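ぬのは何からできているの?

くらしのかがく 小学校3・4年生向け

朝起きてから夜ねるまで、わたしたちはずっと布にさわっています。シャツ、くつ下、タオル、カーテン、ふとんのカバー。どれも布です。では、布は何からできているのでしょうか。

いらなくなった布のはしを見つけたら、おうちの人に聞いてから、はしの糸を1本引っぱってみましょう。するすると糸がぬけてきます。布は、たくさんの糸が組み合わさったものです。

つぎに、ぬけた糸を指でつまんで、よりと反対の向きに回してみます。糸がほどけて、細い毛のようなものが出てきます。これを「せんい」といいます。せんいをそろえて、ねじり合わせたものが糸です。このねじりを「より」とよびます。

せんいには、しぜんからとれるものと、工場で作られるものがあります。

しぜんのせんい

めん(コットン)は、ワタという植物からとれます。ワタは花がさいたあとに実をつけ、実がじゅくすとわれて、中から白いふわふわが顔を出します。ふわふわは、たねのまわりに生えた毛です。めんは水をよくすうので、タオルや下着に使われます。

あさ(リネンなど)は、植物のくきからとれます。かたくてしっかりしていて、風を通しやすいので、夏の服に向いています。

毛(ウール)は、おもにヒツジの毛です。1本1本がちぢれていて、すきまに空気をたくさんためます。空気は熱をつたえにくいので、セーターを着るとあたたかく感じます。

きぬ(シルク)は、カイコというガのよう虫がはく糸です。カイコはまゆを作るとき、とちゅうで切らずに長い糸をはきつづけます。つやがあり、着物やスカーフになります。

工場で作られるせんい

ポリエステルやナイロンは、おもに石油を原料にして作ります。原料を熱でとかし、小さなあなからおし出して、ひやしてかためます。ところてんをおし出すようすに、少しにています。ポリエステルはかわきやすく、しわになりにくいせんいです。体そう服によく使われています。

織るか、あむか

糸を布にする方法は、おもに二つあります。

一つは「織る」方法です。たてに糸をたくさんはっておき、そこへ横の糸を上、下、上、下とくぐらせていきます。たての糸を「たて糸」、横の糸を「よこ糸」といいます。シーツやハンカチは、たいてい織った布です。

もう一つは「あむ」方法です。糸で輪を作り、その輪に次の輪を通していきます。輪は形をかえられるので、あんだ布はよくのびます。Tシャツやくつ下がのびるのは、あんであるからです。

もようはどうやってつけるの?

もようのつけ方も、いろいろあります。

プリントは、できあがった布に色をのせる方法です。うらがえすと、うらの色がうすいことがあります。

先に糸を色でそめておいて、それを織ってもようを出す方法もあります。チェックのシャツには、この方法で作られたものがたくさんあります。糸の上がり下がりをこまかくかえれば、花や葉のもようも織り出せます。

ししゅうは、布の上から針と糸でもようをぬいつける方法です。指でさわると、もようのところがもり上がっています。

もようの形にも、よく使われるものがあります。うずをまいた線や、くるりと曲がった葉のもようは、むかしのヨーロッパの建物や家具にもたくさん見られます。水玉やしまもようも、世界のいろいろな国で使われてきました。

しらべてみよう

服のうちがわについている小さなふだを見てみましょう。「綿」「毛」「ポリエステル」などの名前と、「%」のついた数が書いてあります。二つのせんいをまぜた服もあります。

虫めがねがあれば、ハンカチとTシャツを見くらべてください。糸がたてと横に交わっているのはどちらでしょう。小さな輪がならんでいるのはどちらでしょう。見えた形をノートにかいて、せんいの名前もいっしょに書いておくと、あとでくらべることができます。

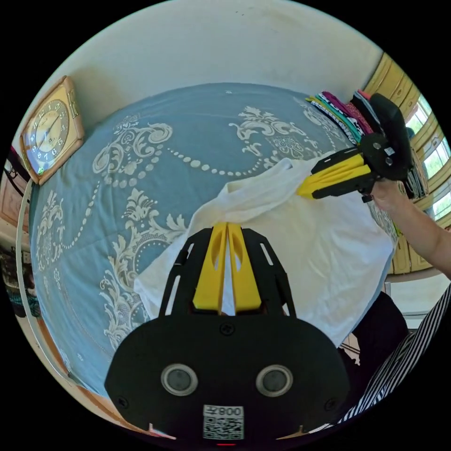
もようのある青いベッドカバーと、白い布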